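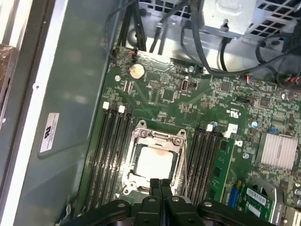

Old paste still on the processor, memory slots empty on both sides of the socket.

How to Clean Off Old Thermal Paste and Put On New

I love this job. If you've got an old desktop or workstation that runs hot and sounds like a hair dryer, fresh thermal paste is one of the cheapest things you can do for it, and you get to poke around inside a computer for an evening! I've been working through a stack of older machines since November and this is the way I do it now, after a few messy attempts.

What you'll need

A Phillips screwdriver (long shaft if you have one)
Isopropyl alcohol, the strongest you can find
Coffee filters or lint-free wipes
Cotton swabs
A small tube of thermal paste (I use the Trasel gray stuff, but use what you like)
A cup or tray for screws

Set aside an hour the first time. You'll be a lot quicker after that.

Step 1. Power down and unplug

Shut down, pull the power cord, then hold the power button in for a few seconds. Lay the case on its side so the board faces up. Touch bare metal on the case before you touch anything else, and keep doing it whenever you've been up and walking around (carpet especially).

Step 2. Clear some room

I take the memory out before I start on the processor. Press the latches at the ends of the slots outward and the sticks pop up. If your board has a bank of slots on each side of the socket, like mine, take a phone picture first so every stick goes back where it came from. Add-in cards can stay unless they're in your way.

Step 3. Take off the cooler

Run the computer for a few minutes before Step 1 if the cooler has been on there for years. Warm paste lets go much more easily. Loosen the screws a couple of turns each, in a criss-cross pattern, then twist the cooler gently side to side until it comes free. Don't yank! On some sockets a hard pull can bring the processor up with it.

Step 4. Wipe the processor

Leave the processor locked in its socket for this, with the metal bracket closed and the lever down. Dry wipe first to lift off the thick stuff, working from the edges in toward the middle. Then dampen a coffee filter with alcohol and go again. Old paste gets everywhere, and what looks like a faint pinkish smear can take 2 or three passes. Swabs are great along the edge of the bracket. You're done when a clean wipe comes away clean and the metal shines.

Do the bottom of the cooler the same way. Let both dry completely.

Step 5. New paste

A blob the size of a pea, right in the center. For a big square processor I go slightly bigger. Set the cooler straight down and tighten the screws in the same criss-cross pattern, a little at a time. If you have to lift it off again, wipe it all and start over.

Step 6. Back together

Memory in until the latches click, fan cable plugged in (I forgot mine once), side panel on. Boot up and check the temperatures in your BIOS.

Thanks to Myrtle Esposito for the coffee filter tip. Paper towels leave fuzz and I'm never going back. Next up is swapping the coin-cell battery, which is even easier.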